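Cable Ties and Small Fastenings: Gallery

We use cookies to remember your preferences and to measure visits to this site. By continuing to browse you accept our use of cookies. Accept | Manage settings

The Rikivwood collection of household and workshop fastenings was opened to readers on 4/4/22. It holds 1019 catalogued items, from boot laces and freezer clips to baling twine. The gallery is devoted to the cable tie, an article found in most kitchen drawers and seldom given a page of its own.

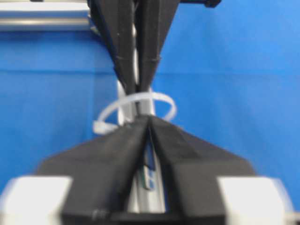 Jolán Erdős writes that she would like to see the collection say more about re-use, as she has kept the same set of releasable ties on her tomato canes for several summers and sees no need to cut them off each autumn. The point is a fair one, and a section on releasable ties will be added in December.

White plastic cable tie, looped, against blue fabric. Plastic ties are supplied in many lengths and widths, and the catalogue arranges them by length first.

General notes for readers

A standard tie has a toothed strap and a small head containing a pawl. The tail is passed through the head and drawn up until the bundle is held. It should be left slack enough for the cable beneath to keep its shape.

Natural white ties are generally intended for indoor use. Where a tie is to remain in sunlight, a grade marked as resistant to ultraviolet light should be chosen.

Surplus tail is best trimmed flush with the head using side cutters. A tail cut at an angle leaves a sharp point.

The Sjöberg gift, comprising 34 sample cards of fastenings, may be consulted in the reading room on request. Cards 1 to 21 have been cleaned and rehoused. Requests should quote the card number and be addressed to Ottar Brekke, Collections Office, extension 3889.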